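Filed under: Home > Declutter > Bedrooms
By Somkiat Chaimongkol, August

Clearing the stuff that lands on your bed

I have read a lot of decluttering advice and I don't trust most of it. You're told to buy a set of matching bins, label them, and then go hunting for things to put in them. I bought the bins once. They're in the hall closet holding other bins.

What follows is the plain version. It works on the junk that comes out of pockets, bags and nightstand drawers and ends up on the sheets: candy wrappers, tape, half-used sponges, snacks you meant to eat. You need a flat bed, one spare cloth and 15 minutes.

1. Pull the blankets and pillows off. Leave the bottom sheet on. You want to be able to see small things, and a comforter swallows them.

2. Lay a plain cloth on one side of the bed. An old towel or a tablecloth is fine. Anything you're keeping goes on the cloth, and the rest of the sheet is for things you haven't decided on. Pick a solid color if your sheets are striped. Clear wrappers vanish on a busy pattern.

3. Empty the drawer or bag onto the bare part of the sheet and spread it out with your hand until nothing is stacked.
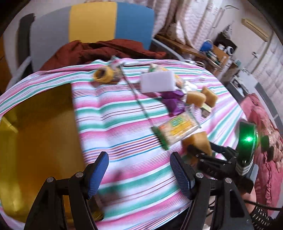 4. Take the trash first. Empty wrappers are easy, but pick each one up and squeeze it before you toss it. I've thrown out a perfectly good candy more than once by going too fast. Ignore anyone who says to save wrappers for crafts. You won't.

5. Food next. Sealed packets get checked for a date and go back to the kitchen. Opened ones go in the trash, whatever you paid for them.

6. Sponges are where people get sentimental, for some reason. Keep the white melamine kind if it still has its corners, and store it with the cleaning stuff. Ordinary sponge blocks that are clean and firm can stay too. If one smells, it's done. My neighbor Byung-chul Seol swears you can boil them back to life. I tried it and got a hot sponge that smelled.

7. Tape and odd bits of metal go on the cloth. Fold the end of the tape under so you can find it next time. If you can't say what a rod or a hook belongs to, give it a month in a jar, then let it go.

8. Gather the cloth by its corners and carry the whole thing from room to room, putting things away as you go. Don't set it down on a chair. I once left mine on a chair for 23 days.

9. Shake the sheet out over the tub, or just wash it. There will be crumbs.

As for how often, the magazines say daily, and I doubt the people writing them do it. Every three weeks has been enough at our place. If the pile has more than five wrappers in it, move the trash can closer to the bed.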